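4. Sorting and putting away the small stuff

By now your shelf unit should be standing, level and fixed to the wall (if it isn't, go back to section 3, because everything from here on assumes you won't be wobbling). This is my favorite part of the whole Brena set-up – you finally get to put things in it!

I'm going to use cutlery for most of this section. I must have done my own kitchen four times before I settled on a way that stuck, so you're getting the fourth version. The same steps work fine for craft supplies, chargers, dog leads, whatever you've got rattling around in a drawer.

What you need

- A clear table, as big as you've got
- Three plastic bins in different colors
- A soft dry cloth
- The label strip from bag 41 (the skinny one that everybody throws out with the packaging, so check the trash)

Steps

1. Clear the table completely. I mean the fruit bowl too.

2. Stand the bins in a row along the back of the table. Put them at the back so you've got all the space in front of you for sorting. If one of your bins has a cutout handle near the rim, use it for the heaviest group, as that's the one you'll be dragging around the most.

3. Decide what each bin means before you touch a single spoon. Mine go: keep in the kitchen, keep somewhere else, give away. Say it out loud if there's someone helping you. We had a mix-up at my place and my good ladle very nearly left the house.

4. Empty one drawer onto the table. One! If you tip out all of them you'll be eating takeout standing up for a week.

5. Pick up each piece, wipe it, look at it, drop it in a bin. Try not to make a maybe pile. I always end up with one anyway and it just sits there until bedtime.

6. When the drawer is empty, wipe the inside and let it dry all the way with the front open.

7. Take the kitchen bin and split it again by type, right there on the table. Forks with forks, and so on. Serving pieces go in their own group because they hardly ever fit the standard tray.

8. Load the tray from the back to the front, handles toward you. Slide it in until you feel the little click on the left rail.

9. Stick on your labels last, once you've lived with the order for a couple of days. The glue on the Gorniron strips is strong and it will take paint with it if you change your mind.

10. Do the next drawer.

Caution: don't load the top tray with more than 100 pieces of flatware, even if they fit. I pushed mine to 200 once after a family party and the runner bent. Okum will sell you a new runner, but it comes in a pack of two and you have to take the whole drawer out to fit it.

Caution: sharp knives don't go in the bins. Put them to one side, points away from you, and move them straight to the block or the sleeve.

Note: gold-colored flatware needs a bit more care than plain steel. Lay it down on its own, don't toss it in with everything else, and skip the scouring pad. A soft cloth and warm soapy water is all I ever use. If you've got a full set, give it its own slot in the tray, the narrow one on the right is perfect.

Note: the bins don't have to match. Mine never do. Different colors are easier to tell apart, and you can stack the empties inside each other (well, mostly) and keep them on the bottom shelf for next time.

If you get stuck on a mixed-up drawer, start with whatever is lying closest to you and work toward the bins.

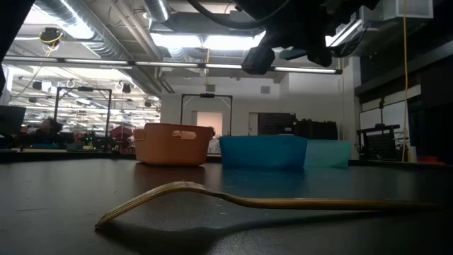 Once all the drawers are done, leave the "somewhere else" bin by the door so you trip over it and deal with it. The give-away one goes in the car. Then move on to section 5, where we'll hang the doors – have the short screwdriver ready, the long one won't fit under the top hinge.

Related items
Brena shelf unit: fixing to the wall
Brena shelf unit: hanging the doors
Okum drawer runners, pack of two
Gorniron label strips: removing old glue
Sveinbjörnsson tray inserts, size chart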